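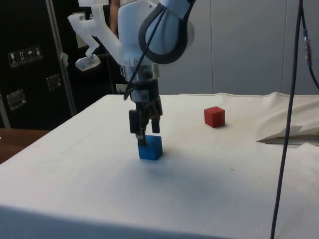
Blocks on a White Cloth - Kenddale Open Studio

Welcome to the gallery page! It's a small one this time (very small, you'll notice, as there's a single picture up so far) but I wanted to get the page going while the Saturday session is still fresh in my mind. If you came along to the open studio at Kenddale, thank you, and if you couldn't make it, I hope this gives you a bit of the flavour. The theme was plain shapes and plain colours. We had the white cloth on the table and not much else by way of props, and I must say I had a lovely time with it.

1. Blue and red cubes, white cloth

The blue cube is the nearer of the two, a little to the left, with the gripper down at its top edge. The red one sits further back on the right with plenty of white round it, and I love how much space it gets to itself. They're close to the same size, fist-sized or thereabouts, so all the interest comes from the colours and where they've been put.

Do have a look at the shadows too. The blue cube only has a faint one round its base, and the red one has a soft one off to its right. I spent far too long on soft shadows in my own sketchbook that afternoon and mine came out like puddles.

And then there's the cloth - I have a real weakness for cloth. Over on the right it's crumpled up into a loose flap with a dark gap underneath, and to my eye that's the best bit of drawing practice on the whole table. Cubes are good for you, like greens, but folds are pudding.

A few notes on the set-up

Several of you asked how to try something similar at home, so here goes. Any pale cloth will do. I use an old cotton sheet from the market at Sarnberg, washed so many times it's gone nicely dull, and I never iron it (that's my excuse and I'm sticking to it). Shiny fabric throws light about and makes a soft shadow very hard to see.

For the blocks, a toy box is the obvious place to look. Failing that, cut some cubes from scrap wood, rub the edges down a little and give them two coats of matt paint. Let the first coat dry overnight! I didn't, and I have a green cube with my thumbprint in it to this day.

Start with two objects and leave more room between them than feels sensible. Draw for 20 minutes, move one thing, then draw for another 30. The second drawing is nearly always looser, and I tend to like it better even when the angles have gone wandering off.

If you want colour, keep it to one blue and one red and let the paper do the white. I was given a little tin called Lục by a friend who paints, and there's a lovely green in it that I keep wanting to sneak in, but two colours is plenty for this one.

Coming up

The next open studio is in August, over at Clirnmont, starting at ten in the morning. The theme is round things, so bring a ball, an orange, a teapot, whatever you've got in the cupboard. Tables and cloths are provided, pencils are not, and the kettle will be on from half past nine.

I'd love to add some of your drawings to this page as well. Send me a scan or a snap in decent light and tell me what name you'd like under it, or say if you'd prefer to go without. Unfinished ones are very welcome - most of mine are.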